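**Equipment planning: the second arm cell**

The budget request for the second tabletop cell goes in before the August shutdown. Purchase lines above the small-item limit need a written quote attached, and two of ours are still open. The notes below cover what has been settled, what has not, and what people running tasks on the present cell should record between now and then.

**Arm and controller**

Three suppliers were asked to quote: Kustum, Belico and Vaher. All were given the same sheet, covering reach, payload at full extension, repeatability, controller footprint and delivery. Kustum's offer is the lowest on the arm alone but lists the controller, the pendant and the mounting plate as separate lines. With those added it lands slightly above Belico. Vaher quoted a complete package with a longer lead time and has been asked whether the controller can ship ahead of the arm, so that the network and safety wiring can be done first.

Payload is not the deciding item. Nothing on the current task list is heavy. Reach matters more, as the present table is deeper than the working area we can use with the existing mount, and the back rows of the cloth are only marginally reachable with the wrist pointing down. The quote sheet now asks for reach with a vertical tool, measured from the mounting face, and quotes that give only maximum radius will be sent back.

**Grippers and fingers**

This is the line most likely to change. The first draft of the budget carried one parallel gripper with standard fingers. Task sheets from the present cell show that the standard fingers do well on blocks, cartons and bottles and poorly on thin or hinged items. The budget now carries one gripper body and three sets of fingers: standard, narrow, and a soft-tipped set for parts that mark easily. Finger sets are treated as consumables and charged to the running account, with replacement expected every 6 months at the present rate of use.

A suction tool was considered. It would help with flat lids and panels, but it needs an air line on that side of the room, and the cost of running one is larger than the cost of the tool. It is left out of this request and noted for the next one.

**Cameras and lighting**

One fixed camera per cell remains the minimum. The second cell is budgeted with 2, the additional unit to be mounted low on the side opposite the arm base. Dark objects are the main argument for it. An open box with a black inside gives very little shading to work from, and from a single view the floor of the box is hard to separate from its walls. Tinted lenses are a different problem, with the cloth showing through them. The eyeglasses task uses both, and it is the reference task for comparing camera quotes. 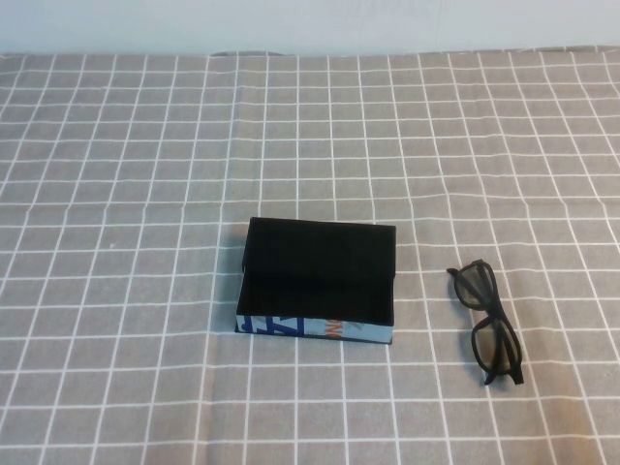
**Table, cloth and small items**

The table itself is a stock item from Pederley and needs no quote. The cloth does need a decision. Printed grid fabric is cheap and easy to replace, but it ripples, and the lines cannot be used as a measuring reference once it has moved. Options are a clamped cloth with a batten along the back, or a printed rigid sheet. The clamped cloth is in the budget. Calibration will continue to be done from a separate board in either case.

Task objects are bought from the small-item account and should not appear in the equipment request. Please buy duplicates of anything with a hinge.

**Installation and downtime**

Fitting the second cell will take the first one out of use for roughly 45 working hours, mostly for the shared electrical panel and the guard interlock. This is scheduled inside the shutdown. If the arm is late, the panel work goes ahead anyway and the mount is left capped.

**What is needed from users**

- Log each task that fails on reach separately from those that fail on grip. The current sheets combine them, and the two point to different purchases.
- Note which fingers were fitted.
- Record the lighting setting at the start of each session.
- Send requests for additional finger shapes with a dimensioned sketch. Requests without one will be held over to the next budget.

Revised quotes from Kustum and Vaher will be added to the shared budget sheet when they arrive. The Belico quote is there now, on the second tab.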